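The small print of picking things up

The best set of working rules I have read this year is pinned up beside the kettle at Trullero, a contract packing firm that took on its first picking cell in October. The sheet is headed "House Rules for the Cell" and starts, rather sweetly, with the totes: "Look in before you send the arm in."

You would be amazed how much that one line covers. A tote that counts as empty on the stock system may still have a scrap of clear plastic on its floor, and clear plastic on shiny blue plastic is a dreadful thing to ask any vision system to find. 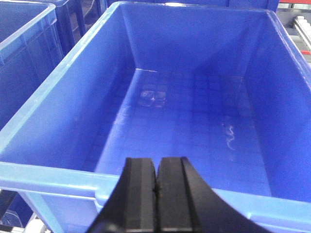 The rules were drafted with Datia, who wrote the control software, and they grew out of a much longer document which ran to 200 clauses and which (I say this fondly, having waded through it over two pots of tea) hardly anyone on the floor had finished. What survived is written in ordinary words. Anything found in a tote goes in the log, however silly it seems, and a shift lead signs the page at the end.

Then there is the matter of grip. Before a cell may touch a customer's goods it must do 3000 picks with plain cubes, and 4000 if the finger pads have been changed. The fingers must close squarely on two opposite faces, and nothing may be carried over the rim of a tray until the hold has been checked.

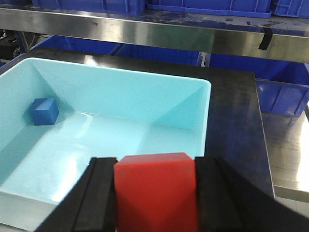
Some people find the cubes a bit childish, I gather, and would sooner get on to the real stock. I have come round to them completely! A cube gives you flat sides and a known size, so when a pick goes wrong you can look at the pads and the approach instead of arguing over the packaging.

The last part of the sheet deals with racking, and it borrows freely from Nyberg, a sister site that has run roller lanes for years. Rollers are to be wiped down and spun by hand, crates must sit behind the front bar, and loose bags are to be cleared out at the start of each shift, top level and bottom.

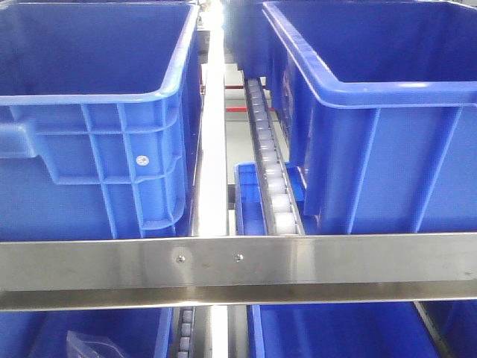
What Dovby is doing differently

Over at Dovby they have kept the same rules but split them into 3 cards, one for each job, hung where the job is done. I rather like that, though the cards do get grubby, and the racking one was on its second copy when I called in.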